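Call for Participants: Two-Arm Handling Study

Narnance is seeking 29 adults for a study of how people teach two-armed robots to handle round metal parts. Sessions begin in March at the Zilbridge laboratory and last two hours. No experience with robots is required.

The work uses one part, held by both grippers or by one.
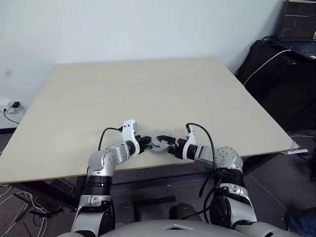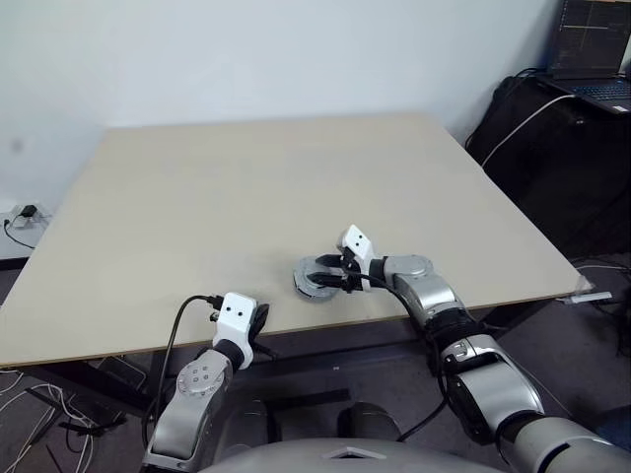
Marites Malabanan writes that she found the first hour of the earlier study slow and the second "much easier on the shoulders," and that she would sign up again. Applications should be addressed to Fulvio Sala, Narnance, Room 186.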